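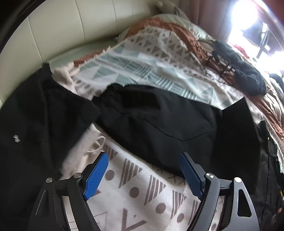

July, second dye trial, black on cotton

Started at 7:40 in the morning, before the room gets warm. I want to write down everything this time, because from the first trial I have only the recipe and no notes on the order of the steps, and so I could not explain to Garba Bassey why his swatch came out brown at the folds.

Cloth: plain cotton from Kevel, 200 g dry weight, cut in strips and scoured the evening before. Salt and soda ash weighed separately. Dye is the Borkex black, the older tin. The Gwynne black is still closed and I keep it for the third trial.

Bath was made with tap water. I put the salt in first, stirred until I could not feel grains under the spoon, then the dye paste through a stocking. Cloth in, moved by hand for 20 minutes. Soda ash went in three portions, with the cloth lifted out each time. I believe this was my mistake in the first trial — I poured the soda directly on the cloth.

Bath temperature 49 °C at the start. I did not measure at the end, I forgot. To do next time.
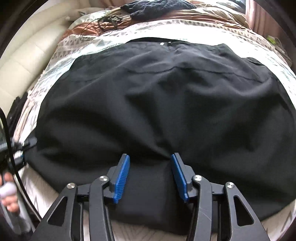
Rinsing took much longer than dyeing. Cold, then warm, then hot with a little soap, and the water was still gray after the sixth change. Aarne Jääskeläinen thinks that our water is too hard and that some of the dye only sits on the surface. He may be right. He has promised me a bottle of the softener they use at Grallness, and I will repeat one strip with it and keep everything else the same.

Dry weight after drying: 213 g. This seems too much to me. Either the strips were not fully dry or there is salt left inside. Weigh again tomorrow at the same hour.

Color by the window: a good black, slightly blue in the fold, no brown. Under the desk lamp it looks warmer. Rub test with white cloth, dry: almost nothing. Wet: a clear gray mark, so not good enough for anything to wear next to the skin.

Garba asked if we can do thread in the same bath. Not yet — first I want two strips which agree with each other.

Soda ash is nearly finished, order more.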